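Print this article | E-mail to a colleague
14 comments | 37 shares

Stop throwing away the slow demonstrations

by Triin Grīnberga

Most arguments about teaching manipulators by demonstration are arguments about quantity. I want to argue about selection, and in particular about the habit of deleting any demonstration in which the operator hesitated. I think the habit is wrong, and I think it is costing small groups a good part of the data they pay for.

The tasks I have in mind are dull ones: opening a drawer by its rail, closing a door, putting a plug into a socket on a bench.

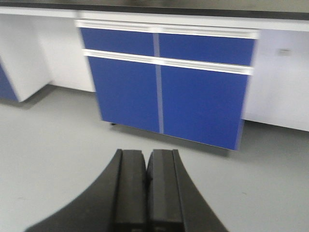
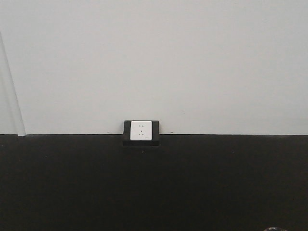
Top: wrist view, closed fingers and the blue base cabinet. Bottom: fixed view, bench outlet with two-pin and three-pin openings.

At Laskowska, where I spent most of a winter on the data side, the operators drove the arm with a hand controller and watched on a pair of monitors. The rule when I arrived was simple. Any run longer than twice the median for its task was discarded before training. The rule had been copied from a project at Fimen, where it was probably sensible, as the Fimen tasks were all tabletop picks and a long run there usually meant the operator had dropped something and gone looking for it.

Cabinets and sockets are different. A full-width handle rail can be pulled from almost anywhere along its length, so the operator has to choose a spot, and the choice depends on where the arm can reach without folding its elbow into the counter. That choice takes time. It happens while the arm is standing still or drifting, and in the log it looks like nothing at all. Then the arm moves in, hooks the rail, and pulls. If you cut the run because it was long, you cut it for the part in which the hardest decision was made.

I went back through the discarded pile for the drawer task. There were 399 runs in it. I sorted them by hand into those that ended with the drawer open and those that did not, and then by whether the arm had ever been in a position it could not recover from without a reset. The great majority were successful and uneventful. They were only slow. Many had been recorded by the same operator, who was our most careful, and whose share of the training set was for this reason the smallest.

It is worth being clear about what a time filter does in practice. It is presented as a quality filter. What it selects is confidence, and confidence in remote control comes mostly from familiarity with one viewpoint and one starting pose. An operator who has settled into a groove will produce quick, smooth, nearly identical runs. A policy trained on those does very well from the same starting pose and badly from a hand's width to the left. We then go and buy more demonstrations to fix it, and filter those the same way.

The socket is the harder case. From a fixed camera, the openings in a faceplate are a few dark marks. From the wrist, at the last moment, the plug itself is often in the way. The operator cannot feel the contact unless the rig has force feedback, and ours did not. So they do what anyone does in a dark room with a lamp cord: touch, back off, shift slightly, touch again. A good remote operator may need 4 attempts before the pins find their openings. The fast run, in which the pins went straight in, contains no information about what to do when they don't. Anybody who has watched a trained policy lean on a faceplate with the plug a little off line has seen the result of learning only from fast runs.

The objection I hear most often is that pauses teach pausing. This is a fair objection. A policy that predicts the next motion from the current view will learn, if enough of its data is stationary, that the thing to do in front of a drawer is to stay there. I have seen it happen. We had an early model that drove to the cabinet and stopped in front of it indefinitely. But the remedy is to trim the stationary frames, which is an afternoon's work with a velocity threshold. The approach chosen after the pause remains in the data, and so does the correction. Deleting the whole run to get rid of the pause is a poor trade.

The second objection is that a correction includes the error that came before it, and that we do not want the robot to learn the error. This has more substance. My answer is to mark it. At Laskowska we gave the operators a foot pedal, and asked them to press it when they judged that they had gone wrong and release it once they had backed off. The segment under the pedal was masked in training and everything after it was kept. The pedal was a cheap one meant for a transcription desk. Operators forgot it sometimes, and late in a shift they forgot it more. Even so, the labels were far better than anything we got by trying to detect mistakes afterwards from the trajectories.

What about guiding by hand? Some readers will say the whole problem belongs to remote control, and that if you take hold of the arm and move it through the task, you feel the rail and the socket directly and hesitate less. I agree in part. For the drawer, hand guiding gave us cleaner pulls, and new people were competent in a morning. For work low down under a bench it was miserable. The person is kneeling on the floor with a shoulder in the wrist camera's view, and the robot learns from images that it will never see again once the person is gone. For the socket, hand guiding hid the difficulty. The demonstrator felt the pins locate through their own fingers and adjusted accordingly, and none of that sensation was recorded anywhere. The robot was handed the answer with the working removed.

That is my real complaint about smooth demonstrations of either kind. They can depend on information the machine does not have. A remote operator limited to the robot's own cameras is short of the same things the robot is short of, and the hesitation tells you where. If every operator slows down at the same point above the same socket, the fault is likely in the camera placement, and more data will not mend it. We moved our fixed camera 3 times that winter. In each case the reason was found in the slow runs.

I would propose a modest change in practice. Keep everything that ends in success without a reset. Trim the stillness by threshold and record the threshold. Mask what the operator marks. Store the untrimmed originals, since storage costs less than an operator's hour. Report the distribution of run lengths along with the count, so that a reader can tell whether a set of demonstrations covers a range of situations or one situation recorded many times over.

I would also stop paying by the accepted run. The contractors who supplied our overflow data, a firm called Flunditz, were paid that way, and their operators had learned to abandon any attempt that looked like going long and start a fresh one. You could see it in the logs as a litter of short files. It was a rational response to the contract. Their colleagues at the Pustasbridge site were paid by the hour, on the same tasks and the same equipment, and sent us data that looked worse on every summary chart. It was the Pustasbridge data that had the recoveries in it.

I do not claim the question is settled. Our tests were small, the bench was always the same bench, and a group with force sensing at the wrist may find that much of this goes away. I have also said nothing about tasks where time matters in itself, such as pouring, where a slow demonstration is a different task from a fast one. For drawers, doors and plugs, I would want to see the discarded pile before I believed any figure computed from the rest.

Print this article | E-mail to a colleague
14 comments | Share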